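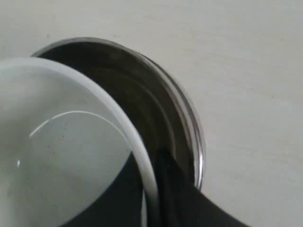

Fig. 7. Wrist camera view: white vessel held by the rim, glass dish behind.

Section 5. Kitchen items: clearing and stacking

This section covers setting up the Jesuter arm to move cups, bowls and pans on a flat surface. Read it before you plan a job around the arm. It can do part of the work of clearing a table. It can't yet do all of it, and a person still has to check the result.

Before you start

1. Wipe the work surface and the camera window.
2. Put the items within 500 mm of the base.
3. Set the grip force to Low. Glass and china share this setting.
4. Open the Vanhove panel and choose Tableware.

NOTE: Clear glass is the hardest material for the depth sensor. The arm may read a glass dish as part of the table, or find only the edge of it. Mark the dish by hand on the panel if it does not show up in the item list.

Picking up by the rim

5. Select the item and press Preview. The planned grip shows as two lines across the rim.
6. Check that neither line crosses a second item. If one does, move the items apart and press Preview again.
7. Press Run. Keep one hand near the stop button for the first few picks of each new item.

CAUTION: Never use this mode with hot liquid or with food in the vessel. The arm does not know whether a cup is full. Largest load at the rim is 800 g, and less if the item is wide.

Polished metal and pans 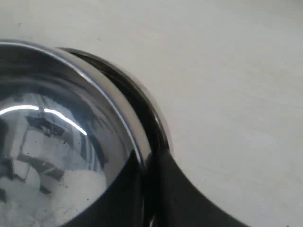 Shiny steel gives the camera a moving picture of the room, so the edge it finds may shift between one try and the next. Turn off any lamp directly overhead if you can. Handles should be set by hand — the item list has a Handle tick box — and the arm will then plan around them.

8. Tick Reflective for steel items. The arm slows down and takes up to five extra looks before it closes.
9. For nested items, tick Stack and enter which one is on top.
10. If the grip slips twice, stop and move the item yourself. Repeated tries can scratch the finish.

What to expect

Plain cups and bowls set apart from each other are fine for unattended practice runs with empty items. Stacks, glass and polished pans need someone in the room. Loading a dishwasher is not supported in this release. Washing by hand is not planned.

Contact: Desitum support desk | © Desitum. Manual text revised 11th May | Back to top

Comments (3)

Riet Van der Linden
Step 6 should be in bold. I skipped it and the arm pushed my second bowl along with the first.

Pieter Verbruggen
Is the Handle box missing in the older panel? I only see Reflective and Stack.

Anouk Cuypers
Pieter, you need the March update. It's under Settings, then Item types.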